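May, late evening

Lost most of the day to the arm. It stopped at 3:40 this morning with the block still in the fingers and a torque fault on joint 5, and it stayed like that until I came in at eight. The log gives the cycle as 3806. I cleared the fault, homed it, and it ran 12 picks before doing the same thing again.

The second time I was standing next to it, which I didn't enjoy. It came down too far over the bench and kept pushing. The force limit should have caught that and didn't. I hit the stop and the block skidded off onto the floor. My hand was nowhere near it, but I had been reaching in between cycles all last week with the speed up, and I'm not going to do that again.

After lunch I put the block back and stepped the arm through the approach by hand, at the lowest speed, watching the wrist camera. 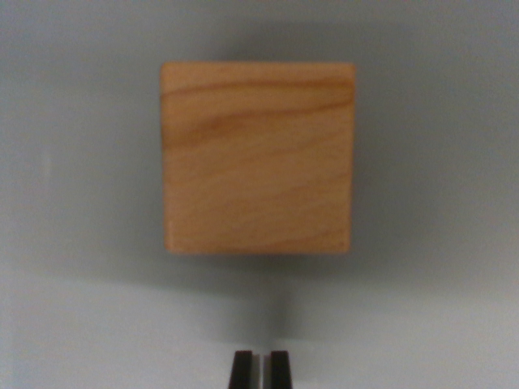 Wrist view during the slow approach, fingers short of the block.

The approach looked fine at that speed. I went through the settings instead and found the tool offset at 165 mm, the figure for the old Skelleo fingers. The Junalitz ones are longer. I changed them over last month and must have saved the new value to the wrong profile, so every restart brought the old one back. That explains the pushing. It doesn't explain why the force limit stayed quiet.

Wrote to Yatsenko about the limit and attached both logs. Their support desk in Skusville had closed by then, so no answer tonight.

Corrected the offset, saved it, restarted twice to check that it held. It did. No unattended runs until I hear back. The guard goes back up in the morning, and I need to find the two missing bolts for it.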